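Floor Tidying and Toy Scoops: Your Questions Answered

We get a lot of letters about toys on the floor, so Elin Mathias has gathered up the ones that come around most often.
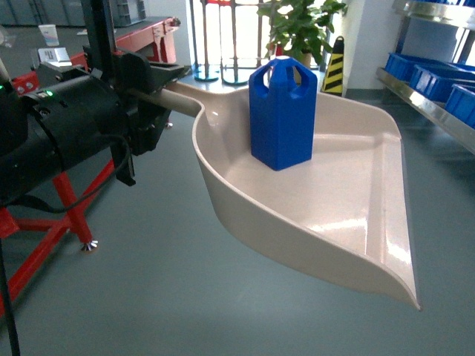
Can I use an ordinary dustpan for toys?
Of course you can, and plenty of families do! Pick a large one with tall sides, and keep it just for toys so you never have to wonder what it swept up last.

How do I stop blocks from tumbling out?
Slide the tall ones well back toward the handle, and keep the front tipped up a little as you walk. Two short trips are kinder to your wrist than one heaping load.

Will a plastic scoop scratch my floor?
Ours hasn't, though grit under the front lip can. Give the floor a quick sweep first.

How do I clean the scoop?
Warm water, a drop of dish soap and a soft cloth. Leave it to dry for 60 minutes before it goes back in the Jivwood toy chest, or wherever you keep yours.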